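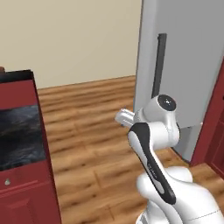 Waltraud Lindemann wrote in to ask why the July budget had a line for simulation at all, when the same money would cover a second set of spare fingers and most of a cable kit. She has a point about the fingers. I had priced them as a single set, and the revised sheet now carries two.

The simulation line stays. Reach is the number I can't get from a data sheet. Ulirora lists its arm by maximum extension, measured flat out with nothing on the wrist. In a kitchen, the useful figure is how far the gripper can go with the elbow bent and a refrigerator beside it. I would like to know that before paying for a mounting plate.

Current state of the sheet, 25/08/2025:

| Item | Cost (USD) |
|---|---|
| Mounting plate, drilled | 325 |
| Spare fingers, two sets | 200 |
| Simulation, compute and storage | 1,000 |
| Emergency stop, cable and box | 41 |

The arm is on a separate quote and I'm leaving it out until Drondutach confirms freight. Their first quote had freight to the dock only. Getting it from the dock to the room is extra, and so is taking away the crate.

Open items:

- Base position. Two candidates, one closer to the refrigerator. The closer one shortens the reach to the handle but may leave the elbow too little room to fold.
- Plate order. Wakell cuts to drawing and doesn't take returns, so the base position has to be settled first.
- Door load. The simulated door opens with whatever force I type in. I need a pull scale on a real one.
- Floor. The planks in the model are a rigid surface. Ours flex, and I have no figure for how much.

Marietjie Mokgethi suggested renting for one quarter under the Zulu plan. I ran it. Rental comes out cheaper through the first quarter and more expensive by the third, with the deposit held the whole time. If the project is cut short I will wish I had listened.

Next step is the door measurement, then the plate drawing.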